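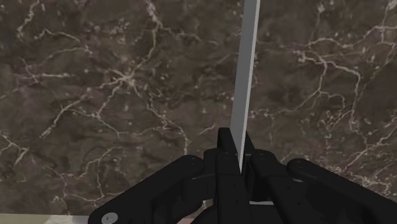
Benden is pleased to share, on 8th February, the full setup and upkeep notes for Nitora, the simulated kitchen cell where our single-arm robot does its counter work before anyone lets it near real crockery. The notes have been a long time coming, and we are grateful to everyone who wrote in asking for them and then waited so kindly. The largest part deals with the gripper, which is where most of the trouble in the cell has started and where we have spent the most patient hours. A thin, flat strip held upright between the two inner fingers, with the dark marble behind it, gives a very quick reading of whether the fingertips are meeting as they should, and the screw holes on the finger faces are handy landmarks when comparing one side with the other. We now begin every session with a grip on something thin, before moving on to rounder and more forgiving things.

Nitora was first put together in October by our small team at the Hitura office, and in the beginning it was looked after in a fairly homely way — somebody would notice that the hand was closing a little crooked, fix the setting, and forget to tell the next person. By the end of the first month we had 6 different versions of the gripper file in use, and two of them disagreed about where the fingers pivoted. The new notes put a stop to that. There is one gripper file, one logbook, and one person each week who is allowed to change either.

The setup itself goes in a fixed order. The base is placed and locked first, then each joint is brought to its zero position and checked against the logbook, and only then is the hand attached. The outer links of the gripper are moved through their whole range with nothing between the fingers. If the two sides don't arrive together, the session stops there and the linkage settings are restored from the saved copy, however tempting it may be to nudge a number and carry on.
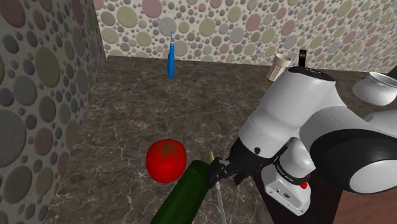 After the hand comes the arm's reach. We ask it to travel to the near and far parts of the counter at slow speed, watching the wrist the whole way, and we write down any joint that comes close to its limit. Contact settings are left until last. They are fussy, they affect everything, and it is a great comfort to know the rest of the cell is sound before opening them up.

"I have been fixing machines for most of my working life, and I was a bit surprised to find that one made of software needs its rounds done too," said Everaldo Honorato, who keeps the cell at Benden. "You get fond of it. I look in on the gripper first thing, the way my mother used to look in on her bread."

The logbook behind the notes covers 3,226 sessions, and 1,157 of those include a correction to the gripper. Our friends at Timmermans read the draft with great care and sent back many pages of remarks, nearly all of which found their way into the finished text.

The notes are free to read and may be copied for teaching. Requests for the notes, along with corrections and stories from people looking after cells of their own, are warmly welcomed by Everaldo Honorato at the Benden office in Hitura.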